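Press release – November 2019

Our paper on how the "Trendville effect" got into the textbooks has been accepted

I've got news, and I've been sitting on it since June, so forgive me if this reads more like a letter than a press release. My paper with the Karras group, "One Town, Many Citations: How a Local Finding Became a General Rule," has been accepted for publication!

If you've taken a class in science policy, you've probably met the Trendville effect. The story goes that when a town gets a public research lab, people living nearby come to trust scientific advice more, and they keep on trusting it for years. It's a lovely story. I taught it myself for a long time (my old students are welcome to write in and complain). It shows up in grant applications, in speeches, and in at least one report that landed on my desk while I was trying to write something else entirely.

So I went back to where it came from. The original survey reached 870 people in a single town, over one summer, and asked them two questions about trust. The authors were careful. They said plainly that they had no idea whether the result would hold anywhere else, and they asked other people to go and find out. Hardly anyone did, but plenty of people cited it.

We read 200 papers that mention the effect and followed each claim back to its source. Only 20 of them repeat the warning the original authors gave. The rest treat the finding as settled, and a good number cite a review that cites another review – you can spend a whole afternoon chasing one sentence that way, and I did, more than once.

I don't think anyone behaved badly, and the paper doesn't accuse anybody of anything. Labs may well build trust. I'd like that to be true! But we're giving advice to governments on the strength of one survey in one place, and I think the people getting that advice should hear so.

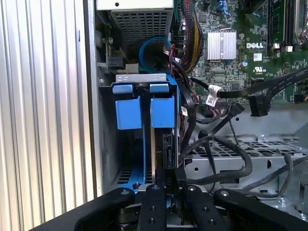
Begoña Aguirre
Lead author and research fellow in science policy, Sirnon

The work was paid for by a small grant from the Roketti fund, which had no say in what we wrote. Our full list of papers, with notes on how each one uses the original survey, will go online together with the article. If you find a mistake in it, please tell me and I'll fix it.

I'm happy to talk to reporters, students and anyone who has to write policy briefs for a living. Email is best, through the Sirnon press office, and I do answer – though mornings are quicker than afternoons.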